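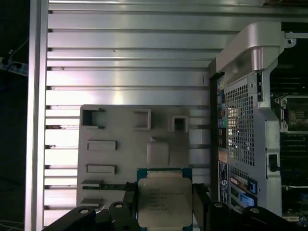
mtamiru_ops
Need help with a lookup that half works. Two sheets, one is the parts list (2868 rows), other is what came back from the Trurby office. I match on part code in column A. Most rows fine, 40 come back #N/A even tho the code is plainly there on both sheets. Codes are long and get typed in off the metal lid of a processor like that one, tiny print, several lines of it, so yes typos happen, but I compared a few of these letter by letter and they're the same. What am I missing

Posted 29 October 2019

lensaW
Trailing spaces. Always trailing spaces. Put =LEN(A2) next to both and compare

mtamiru_ops
LEN gives 9 on both sheets for the ones I tried. So no spaces??

hennessy_grid
Is it text vs number. If a code is all digits one sheet may have it stored as text. Look for the little green triangle in the corner

mtamiru_ops
ok some are all digits. green triangles on the Trurby sheet, none on mine

hennessy_grid
There you go. Select the column, Data, Text to Columns, Finish. Done

lensaW
Dont do that. Any code with a zero in front loses the zero and then you have a worse mess. Go the other way, make everything text. Helper column, =A2&"" and fill down, then paste back as values

hennessy_grid
She never said there were leading zeros. Two clicks vs a helper column on 2868 rows

lensaW
filling down is a double click. and it's a part code, you're never going to add them up. Should be text from the start

Liliana R.
With Lensa on this one. Did Text to Columns on a supplier list back in May, lost the zeros on 900 codes, no backup. Took me a whole evening

mtamiru_ops
Just looked, there ARE leading zeros on a few. Did the helper column on my sheet, down to 3 errors

hennessy_grid
fine, zeros, I take it back. For the 3 check letter O against zero

mtamiru_ops
two were O vs 0, fixed. Last one isn't on the other sheet at all, emailing Trurby

lensaW
format the column as Text before you type any new ones or you'll be back here next month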